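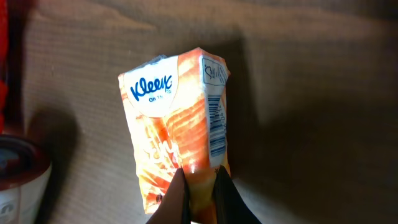

Fuseini Akolgo holds that a student robotics course should be judged by its final contest, and that everything before the contest is rehearsal. He made the point in writing to the Destley faculty in November, and he made it well. A contest has a date, a crowd and a result. Students work harder when they know that other people will be watching, and a school that has to defend its budget can point to a trophy more easily than to a notebook.

The argument deserves a proper answer, for it is the view most parents hold and a fair number of teachers as well. It is my view that the contest has been given too much weight in our program, and that the ordinary bench work of picking up and setting down household goods should count for more of the final grade than it does at present.

Consider what the contest asks. The Hornik rules, which Destley has followed since the course began, call for rigid blocks of known size placed on marked squares. A team may spend an entire term tuning its arm to those blocks and those squares. The students learn a good deal in doing so, and I do not wish to belittle it. Yet a team can reach the final round without once having to ask how hard a gripper should close, or what to do when an object changes shape between the fingers.

The bench exercises ask exactly that. Students in the Virnis section work with things bought at a grocery or a hardware store: a pack of tissues, a pair of work gloves still in the wrapper, whatever the section has on its shelves. Soft plastic creases where it is pinched. A shiny wrapper throws back the light and confuses a program that looked quite sound the day before. A long, thin package may be held securely at one end and swing freely at the other.
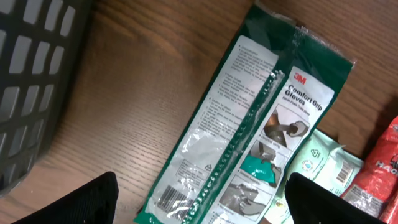 These difficulties are also the ones our graduates will meet in paid work. A warehouse does not handle painted blocks. It handles bags, pouches and sleeves, many of them lying partly on top of one another, and the student who has spent a term deciding which package to lift first has learned something an employer can use.

It will be said that such work is hard to grade. This is true, and the objection should not be waved away. Under the trial scheme each pair of students makes 100 attempts over the term and records every one, including the failures, with a short note on the cause. One pair reported 74 successful lifts and wrote the best set of failure notes I have read in this course. Another reported a higher figure and could explain very little of it. Under contest scoring the second pair would have placed ahead of the first. I believe that would have been a mistake, and the teachers who read both notebooks agreed.

There is also the matter of who gets to touch the equipment. In a contest team the strongest programmer tends to sit at the keyboard while the others watch, hold cables and keep time. The Durán report on our own course, circulated to staff last year, found this pattern in most of the teams it followed. Bench work is done in groups of 2, or at most 3, and each student must run a share of the attempts alone. Those who came to us with no background in programming have gained the most from this rule - a result that ought to interest a public school a great deal.

I do not propose that the contest be dropped. It brings families into the building, and it gives the older students a reason to stay on after hours. I propose that it carry a quarter of the grade, that the bench notebook carry half, and that the remainder be left to the instructor as it is now. The faculty will take up the question when the course plan is next reviewed. Written comments from parents and students are welcome before then and may be left at the main office.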